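Collecting Demonstrations for a Two-Arm Sorting Task
Archana Chaudhary
Project report, 2022-12-23

3. Data collection

The Pokau task set asks the two arms to sort small household items into coloured baskets. I chose rubber bands and hair ties because they tangle, and the policy trained in July on rigid blocks failed on anything soft.

Every episode was recorded by teleoperation. Before each one I put the blue, green and red baskets on the table and dropped the bands in loose clusters on the wood. Both the baskets and the clusters were moved between episodes. In the first batch I left the baskets in the same places for 200 episodes, and the model learned the positions and ignored the colours. That batch was kept for pre-training only.

The left arm handles the baskets and the right arm picks up the bands. An episode ends when the operator presses the pedal, or after up to 5 minutes. We saved joint positions, gripper opening and the camera streams for each one.

3.1 Labelling and rejected episodes

In total we recorded 1073 episodes. Each was watched once at double speed and marked as good, usable or rejected. The most common reasons for rejection were a dropped basket and a band caught on a finger after release. Episodes where the operator made a mistake and then corrected it were marked usable, as the earlier Ramalho report found that a model trained only on clean runs could not recover from a missed grasp.

A second set of 200 episodes was held back for testing. These were recorded by an operator who had not taken part in the main collection, and they use a wider spread of basket angles.

3.2 Problems

Black hair ties were harder to grasp than the coloured bands. Operators often closed the gripper too early and pushed the tie along the wood. Slowing the right arm near the table helped, but it made the episodes longer. 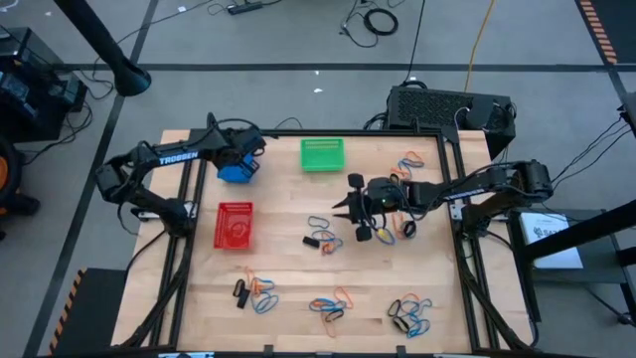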